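To: cell-users list
From: Aino Karppinen
Date: Fri 7 February
Subject: Re: Unexpected closing of the right hand on the two-arm assembly cell

Dear colleagues,

Thank you to those who replied to the first notice. The earlier message is quoted for members who joined the list this month.

> From: Lauri Heinonen
> To: cell-users list
>
> Please note that the two-arm cell at Vavside has been taken out of
> service. During a peg placement run in January the right hand closed
> without a command while Ms Nyamweya was resetting a part on the
> board. She was not hurt. The controller logged fault 3008 and the
> arm held its position until the stop button was pressed.
>
> Until further notice no one is to reach over the board with the
> drives powered.
>
> Lauri Heinonen
> Cell Safety, Nurkau

The inquiry has now been through the controller logs and the wiring of both wrists. The fault lies in the signal line to the right hand. When the wrist was bent far down for the small pegs, the line dropped out for 80 milliseconds. On recovery, the hand controller repeated the last grip command it had stored. The left hand carries an older version of the controller software and does not behave in this way.

The task itself is unchanged and remains the standard layout, with the small pegs at the far end of the board and the cylinders on the right.
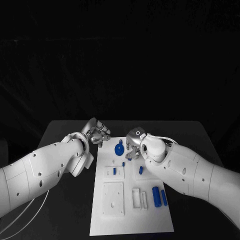 Both hands over the far end of the board, Vavside cell.

Grullov, who supplied the hands, have accepted the finding and issued a correction. After a lost signal the hand now stays as it is and waits for a fresh command. Baltasar Henríquez ran 2000 simulated dropouts against the corrected software and recorded no unwanted movement. The physical tests are still to be done — Miettinen will carry them out on the bench before the cell is released.

The following measures apply to all two-arm cells, whether or not they have shown the fault:

Drives are to be switched off at the main panel before any part is moved by hand. A software pause is not sufficient.

Arm speed is limited to 40 per cent until the new software has been installed and signed for.

Any entry of fault 3008 is to be reported to Wing-sze Choi on the same working day, together with the log file. 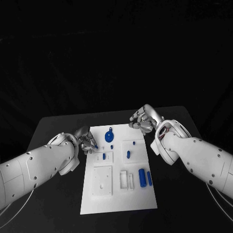 Does the speed limit also apply when only one arm is in use?
The limit covers every powered run, including those in which one arm is parked, as the fault does not depend on how many arms are moving.

Sites that cannot fit the update this month should inform me in writing. Replacement signal lines for the right wrist may be ordered through the usual stores form; the old lines should be labelled and kept, as Miettinen has asked to examine them.

Yours faithfully,
Aino Karppinen
Cell Safety, Nurkau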